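Category: Set-Up Guides > Home Studio > Boards and Stands
Print this page | E-mail this page

Fulluneo Backdrop Set-Up Guide
Section 4: Standing the board and hanging the crossbar

This is where your corner of the room starts to feel like a studio! Take your time with it, and get the board right before you switch on a single light.

1. Clear the floor along the wall and sweep it. Grit under the base strip will make the board rock.

2. Stand the white board upright with its lower edge on the gray base strip. Use two people for this, one on each side.

3. Set the stand to the left of the board and spread its legs fully. Bring the crossbar across in front of the board and tighten the clamp by hand.

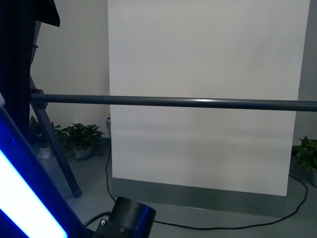 Does the bar have to be perfectly level?
A small tilt is fine for most work. If you plan to hang fabric from it, level it first, or the folds will all drift toward the low end (and they really do drift).

CAUTION: Never hang more than 300 grams from the middle of the bar.

4. Dress the cables. Keep them flat on the floor, with a little slack where they pass the base strip, and never pull one tight around a corner of the board.

5. Move plants and furniture to the sides. Greenery near a white board looks wonderful, so do keep it close! Leave yourself room to get behind the board, though.

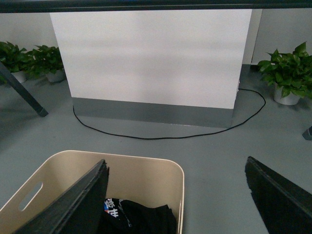
Cúc Cù wrote to us that she runs her cables along the wall first and only then brings the pots back in, and that she waters everything the night before so there are no drips near a plug. We've borrowed the habit ourselves.

6. Cover the table. A black cloth kills reflections beautifully. Let it hang over the edge, but keep it clear of the floor so it can't catch a shoe.

7. Put spare fabric and clothing in a bin beside the table, where you can reach it between shots.

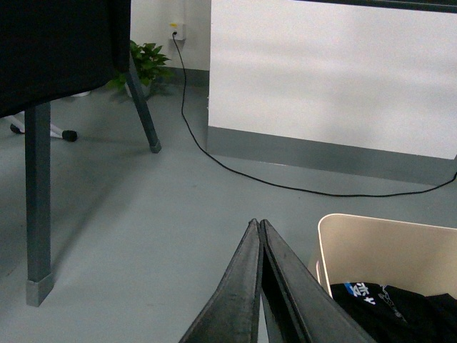

Fig. 4-3. Covered table and fabric bin.

NOTE: Black cloth shows every bit of lint. Keep a roller handy.

8. Switch on the tube light, low and to the left. Blue is a lovely place to start, and a white board picks up color very easily, so try it farther away before you turn it down.

9. Step back and look at the lower third of the board. Soft gray bands there are normal. For a flatter white, bring in a second light from the right.

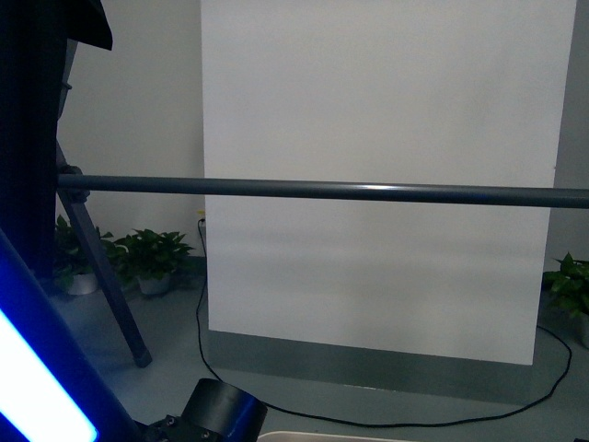

Section 5: Taking it all down

1. Switch off the lights and let them cool before you touch the tubes.

2. Loosen the clamp with one hand under the bar.

3. Lift the board off its base strip and store it upright. Part 116 in the Hastach spares list is the replacement clamp.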